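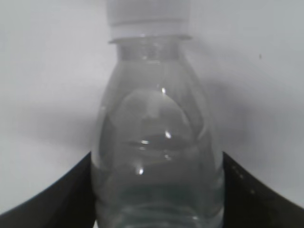 Water storage, revised

August 28, 2026

I have changed how I keep bottled water at home, mostly to stop losing track of what is oldest. Notes follow for anyone with a similar closet.

The old method was a pile. New bottles went in front, old ones stayed at the back, and in May I found a few with dates I would prefer not to print. The replacement is a single row on the lower shelf, loaded from the left and taken from the right. I write the purchase month on each cap with a marker. White caps take the ink well. Blue ones do not, so those get a strip of masking tape.

Bottles stand upright. I tried laying them flat for a while to save height, and one closure seeped slowly enough that I blamed the shelf paint first. A thin-walled bottle also holds its shape better standing, provided nothing heavy is stacked on it. The molded ridges on the lower part stiffen the wall, but they are there for grip as well, and a squeeze above them on a full bottle with the cap off puts water on the floor.

Weighing: a full one from the current batch came to 713 grams on the kitchen scale, cap included. Ten of those is the most I will put on one bracket. Tsz-kin Tsai thinks this is overly cautious and has probably read the bracket's instructions, which I threw out.

Cheng-en Shek asked about refilling. I refill a bottle for a day or two, then recycle it – the neck threads are awkward to clean and I do not own a brush that narrow.

Still to do: a lip along the front of the shelf, and something better than masking tape.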